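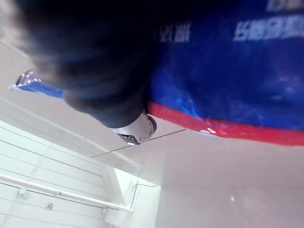
Tidying up after somebody else has washed and gone to work is a small job, and most of us do it without thinking. At the Estell building, where Dimitau has its household robotics rooms, it takes up most of the working day.

The company opened the rooms to visitors for one afternoon and let 311 people through in small groups. I went in with the second group. There was tea in the corridor, a sheet of paper with the safety rules on it, and then a door with a strip of tape on the floor that we were asked to stay behind.

The room on the other side is a mock-up of a bathroom, built on office carpet. It has a stone counter with a sink let into it, a black tap, a mirror and a wire shelf for the soap. A pink towel hangs on the right-hand wall. The cabinet doors, we were told, are changed every so often so that the robot does not get used to one set of handles.

The robot is programmed by a team from Clistusex, a smaller firm that Dimitau took on in August. Their part of the work is called Uysal, and it deals only with things that are picked up by hand and put down again near water. Toothpaste comes up a great deal. A full tube is fairly stiff and behaves much like a box. A half-used one bends, and the fingers have to close further than expected before they have a hold on it.
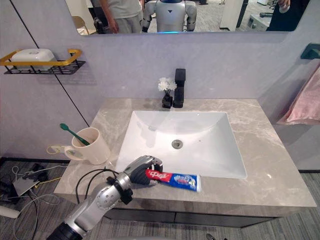

So far the Uysal team has logged 2982 attempts at this one task, and counts 2876 of them as good. A good attempt means the tube was lifted, moved and let go without being squeezed out or dropped in the sink. The engineer leading our group was more interested in the ones that went wrong. Several had to do with the tube lying too close to the basin, where the fingers touch the rim first. Others came down to glare from the glossy sides of the sink, and the lights were moved to deal with that.

Visitors asked mostly about price and speed. Dimitau would not give a price. On speed the answer was plain enough: slow, and kept slow on purpose while people are working near the arm. A woman beside me asked if it could clean the sink as well. It cannot yet. Wiping is a separate project, run from another floor, and was not on show.

We had 2 more stops after the bathroom, a kitchen corner and a rack of spare hands, and then it was back to the corridor. Dimitau plans another open afternoon at Estell next year and will take names at the front desk.

Published 11/17/24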